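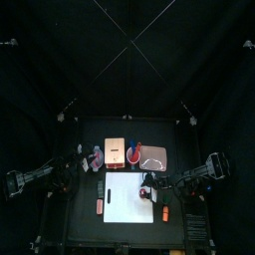
Home | Queue | Open Tickets | Wiki | Log out

Ticket: right arm presses too hard on soft items
Station: Tamuno
Opened by: Kanchan Chaturvedi
Severity: started at low, see below
Status: monitoring

Original report

Right arm goes down for a pick on anything squashy and keeps going after it has arrived. Hard objects are fine, or at least they don't complain. Soft ones get flattened. No fault code, no stop, and the log cheerfully records every one of these as a success. I would like whatever the log is having.

Left arm does not do this. Same software, same gripper settings as far as I can tell.

Update 1

Rumness support asked if we had restarted it. We had restarted it. They asked if we would restart it again, so we did, and it squashed the next thing with renewed energy.

Ran Gudari's self-check on both arms. Passed, passed. Pulled the torque limits for the wrist joint. Left is set to 90, right is set to 140. No record of anyone changing it. The change history has one entry for that week and it says "misc."

Update 2

Set right wrist limit to 90. Restarted. Better for most of the morning, then it went down hard on a pick and stayed there, pushing, until I hit the stop button. Stop button worked first time, which I'm noting because it's the only thing that has.

Raising severity to medium. An arm that leans on a lump of clay will lean on a hand. Enclosure stays closed while power is on, and yes that includes "just reaching in to move something."

Update 3

Went through wrist camera stills next to the joint readings.

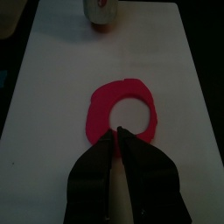
Wrist camera, fingertips at the lower edge of the red ring.

The camera view can't tell me how hard anything is being pressed, so I stopped squinting at it and looked at the height numbers. The controller believes the table is 2 mm lower than it is. Every pick aims for a spot slightly inside the table. A hard object stops the fingers early and the grip check is satisfied. A soft one gives way and the arm carries on toward its imaginary floor.

Stolledley swapped the right gripper fingers in February. New fingers are longer. Tool length in the config is still the old one. I measured three times because I didn't want it to be that.

Update 4

Corrected tool length. Redid the table touch-off on the right arm, then on the left for good measure. Left was fine and I have apologized to it.

Contact timeout was also set to 500 ms on the right arm, so even when it noticed the push it took half a second to have an opinion. Lowered to match the left.

Ran soft picks for over an hour with the enclosure closed. No stops, no flattening beyond what you'd expect from being picked up.

Still open:
- who set the wrist limit to 140, and why
- finger swap checklist needs a line for tool length
- Rumness to say why self-check passes with the wrong tool length. Their first answer was "by design." Sent it back.

Leaving at monitoring until Sunday's long run is through. Please don't close this one for tidiness.

Questions about this ticket: reply in the thread or contact the Tamuno station desk | Back to top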